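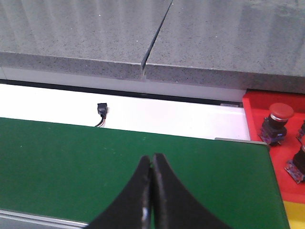
I have been going to theme parks for most of my adult life and I have stood in a lot of queues. I don't mind that as much as some people do. What I mind is what has happened to the queue in the last few years, and the plans for the new land at Badstead have brought it to a head for me.

For anyone who hasn't followed it, Badstead is getting a new area called Kashindye, on the old overflow car park behind the log flume. The park has been letting out bits of it since the spring. There is a concept drawing of a market square with awnings, a boat ride, a walk-through of some kind in the rock work, and a place to eat. All of that looks good to me. The drawing of the boat ride in particular looks like proper old-fashioned show building work, with a slow section indoors before anything gets fast. I have no complaint about the design.

My complaint is with one line in the last update, which said that the boat ride would open with "return times only". There will be no standing queue. You will book a slot on the app when you come through the gate, and if you don't get one, you will not ride that day unless you pay for one of the extra slots held back for sale. The park says this will free guests from queueing and let them enjoy the rest of the land.

I think this is a mistake, and I think the people who run Badstead ought to look at what happened at Dristton before they go any further.

Dristton did the same thing with its mine train two seasons ago. I was there in the first month. The gates opened at ten, and the slots went live at ten, and by the time I had got my bag through the scanner there was nothing left before late afternoon. The family behind me in the gate line had nothing at all. They had driven up that morning, they had paid full price, and the one ride the children had been talking about was gone before they had got as far as the toilets. There were paid slots still to be had, at £19 a head. For the four of them that came to more than I spent on my own ticket and lunch put together.

A queue is a nuisance, but it is a fair sort of nuisance. Everybody can see how long it is. You join the end, and if you are willing to stand there, you will get to the front. A person with an old phone has the same chance as a person with a new one. So does a grandparent who doesn't own one. You can decide at any point in the day that you want to do it, and you can decide halfway along that you don't. A booking system takes that decision and moves it to the first minute of the day, when most visitors don't yet know where anything is.

I have heard the argument that a standing queue of two hours is no fairer to people who can't stand for two hours. That is true, and parks should have a good access scheme for those guests, with its own capacity set aside. Badstead already has one and I have heard mostly good things about it. It is a separate matter from what happens to everyone else, and it bothers me a little when the two get mixed together, as if the only way to look after one group was to sell slots to another.

The other argument is that people who are not in a queue are free to enjoy the park. I would find this easier to accept if there were enough park for them to enjoy. A queue holds people. It is an ugly way to put it but any operations manager will tell you the same. If you have 400 people standing in a line, those are 400 people who are not on the paths, not in the café and not in the line for something else. Take the line away and they don't disappear. At Dristton they were all in the main street. The wait for the teacups, which I have never known to be more than ten minutes, was over an hour. There was a queue for the chip kiosk that went back past the carousel and met the queue for the carousel.

So in practice you still stand in line all day. You just stand in line for things you care about less.

I also think something gets lost in the building itself. The old queue at Dristton's haunted mill was one of the best things in the park. You went in through the yard, past the cart with the broken wheel, then up the ramp and into the grain store, where it was dark enough that your eyes needed a minute. There were sacks and lanterns and that smell of damp sawdust that I suppose came out of a machine. By the time you got to the boarding platform you had been told a story without anyone saying a word to you. It took forty minutes on a normal day and I never felt I had wasted them.

The mine train has nothing like that. Nobody was expected to be in the queue for long, so no money was spent on it. You scan your phone at a post, walk down a corridor with painted block walls, turn a corner and get on. The ride is good and it is over in two minutes. I came out feeling I had been processed. I looked at the drawings for Kashindye again after I read about the return times, and there is very little space marked between the entrance arch and the loading dock. I may be reading too much into a drawing. I hope I am.

People will say that I am asking for the past back. I am not against every kind of booking. The small park at Trunitz, which I try to get to once a year, has a system I would be glad to see copied. They hold back a part of each hour's capacity for return times and leave the rest as an ordinary line. The return times are given out on paper slips from a hut by the ride, and also on the phone for those who want that, and they are let out in batches through the day, so that a family arriving at lunchtime has a chance. You can only hold one at a time. None of them are sold. It isn't perfect. The batches are not always on time, and in the rain the slips turn to mush. But I have never met anybody who left Trunitz without riding the thing they came for, unless it had broken down.

What Trunitz gives up is the money, and I would rather talk about that plainly than pretend that it doesn't matter. Parks are expensive to run. Kashindye must be costing Badstead a great deal, and it has to be paid for. If the slots bring in £19 a time from 300 people a day, that is a serious sum over a season, and I understand why somebody in an office would want it. I would simply prefer them to put it on the gate. Charge me more to come in and then let me come in. A higher ticket is something I can look at in January and decide whether I can afford. The present way of doing things sells a ticket at one price and then, once you have parked and walked and got the pushchair folded, tells you what the day is really going to cost.

There is a limit to that as well, of course. Put the gate price up too far and some families won't come. But those families are not well served by a cheaper ticket that doesn't include the new ride. They are probably the worst served of anyone, as they are the ones who won't pay the extra at the end.

I don't expect Badstead to drop the system before opening. The posts and the scanners will have been ordered by now. There are still a few things that could be done in the time left. They could open a standby line from the first day, even a short one, and let it take whatever seats the bookings leave empty. At Dristton I watched boatloads' worth of seats go round with nobody in them because people had missed their times, while a crowd stood at the fence looking on. They could release the slots in three or four lots instead of all at ten. They could put a desk inside the gate where a person without a phone can be given a time by a member of staff. And they could say, in writing and before the season tickets go on sale, how many of each day's slots will be held back to be sold. If the number is small, I can't see why they would mind telling us.

I will be going to Kashindye whatever they decide. I have had my eye on that corner of the car park for years and I want to see what they have done with the rock work. I have a season ticket and live close enough to come back on a wet afternoon in March when there won't be much competition. The people I am thinking about have one day, booked months ago around school and shifts, and the app is going to sort them into those who ride and those who don't before they have had a cup of tea.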